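4.2 Recording sessions and the student teams

Most of what we have to say about the teaching side of Revar comes out of the recording sessions, so we hope the reader will bear with us while we go over how they ran. The unit was offered at our Dodcombe campus to students in their final year, many of whom had never driven an arm of any kind before September. They worked in teams of 3, taking turns as operator, note-taker and (this was the favourite job) the one who sets out the objects between episodes. We let each team choose its own household materials, within reason, and we were delighted by how much thought went into it!

By the end of the unit the teams had recorded 3,806 episodes, of which 3,662 passed our basic checks on synchronisation and length. A smaller set of 1,479 episodes was then labelled by the students themselves, using the Clolutach annotation tool, with a short written instruction and a start and end time for every grasp. We had planned to do the labelling ourselves over the winter, and we are rather glad we didn't, as the students' wording turned out to be a good deal more natural than ours, with plenty of "pop it over there" and very little "translate the object".

Both arms stayed on the one rail for the whole unit, and the layout of the cell was kept the same for every team. What did change, often from one episode to the next, was the colour, stiffness and placement of the things on the work surface. Following the Omoregie protocol, we kept a fixed view of the whole cell as well as a close view from the wrist. Several teams wrote in their logbooks that they relied on the close view far more than they had expected to, particularly when something thin was lying near the fingertips, and that they went back to the wide view for planning which arm should move first.

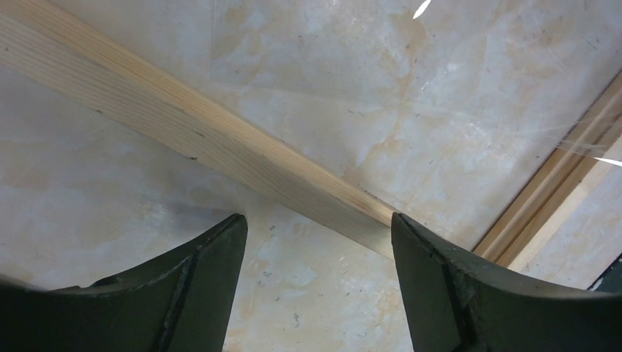
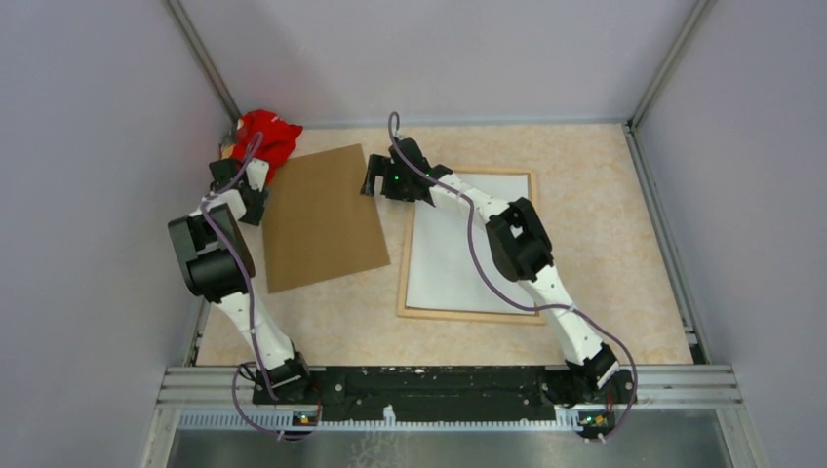
Figure 3. Two views from the student recording sessions: a close view from the wrist, with a long strip of light wood by the fingers (first), and the cell with both arms, a red cloth, a sheet of cardboard and a framed white board (second).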